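Ticket 204 – Flavgate storage basket, brown
Status: open
Opened: September 2020

Hi there, me again! I ordered one of your shallow Flavgate baskets to sort out the odds and ends that live all over our house (tape, string, the good scissors, you know the sort of thing) and it has started catching on everything. One bit of the weave near a corner has sprung up, and it snagged my jumper twice on Saturday.

What I've tried so far: I tucked the end back under with a blunt knife, which held for a day. Then I dampened that corner and pressed it flat under a pile of books overnight – better, but it popped up again as soon as I put anything heavy in. Your help page says the basket takes up to 7 kilos and I'm nowhere near that.

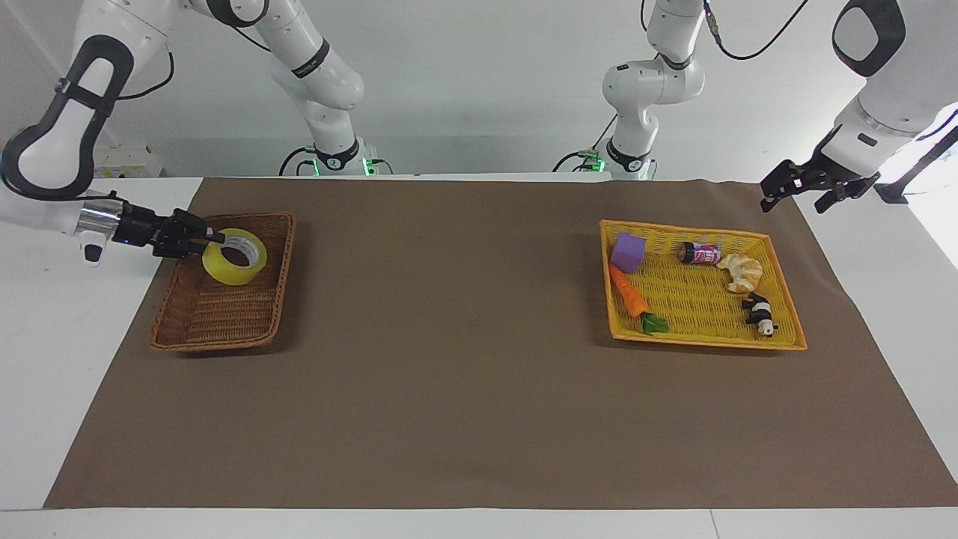
The other thing I wanted to ask is whether sticky things are safe in it. Rolls of parcel tape pick up fluff and tiny splinters round the edge if they're left lying on their side, and then they won't peel cleanly. The plastic Skemmont basket we use for toys has never done that, but it's a much louder yellow and I don't want it in the hall!

Update, next morning: a dab of clear glue on the loose end seems to be holding. I've left the basket empty for now and will try it with the tape tonight. Could you still tell me if a replacement is possible, and do I need to send this one back first?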